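Front-loading laundry machine

A front-loading laundry machine washes or dries clothing in a drum reached through a round door. At Rerkevcombe the machines share an open-plan hall with retail-style shelving.
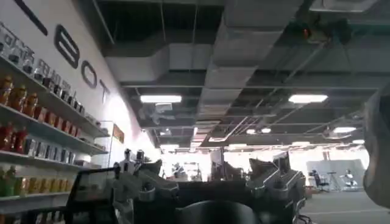
Shelves of bottles and packaged drinks along the hall wall.

Washers and dryers are commonly set side by side.

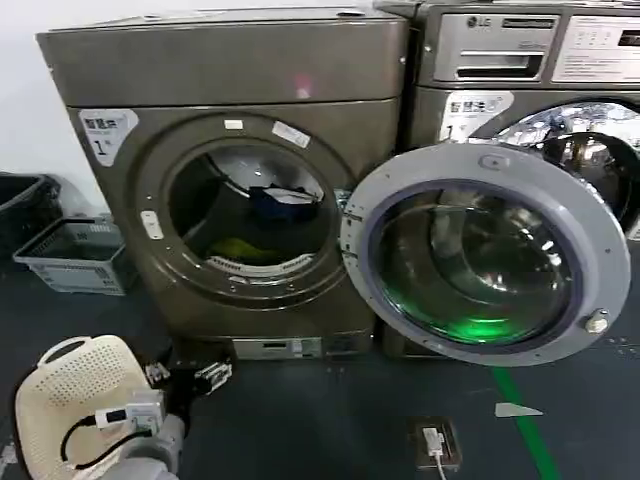 Items are moved across by basket.

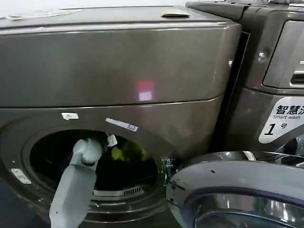 Ovmont Department of Household Studies

Lint grilles should be cleared regularly.
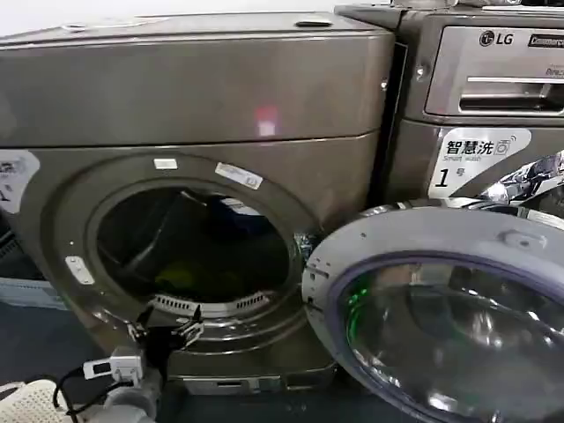
Dark bronze-grey machine with its porthole door open.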